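Wim De Smet
23 Apr 2020
Filed under: Markets, Shares

Trarden closed up six per cent, its best session since November. Volume was thin, so I would not read much into the price alone.

The move followed the Julley order. Contract value is €31m over two years – small against a backlog of €974m.

Van Loon trades on a lower multiple with similar margins. The gap is mostly net debt.

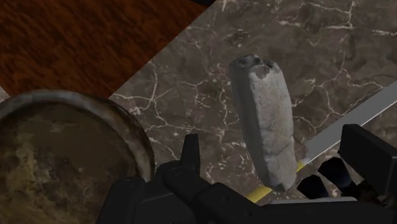

Trarden's next test is the covenant on its bank loan. Evelien Hermans at Posurau expects it to be waived. I have it as a close call.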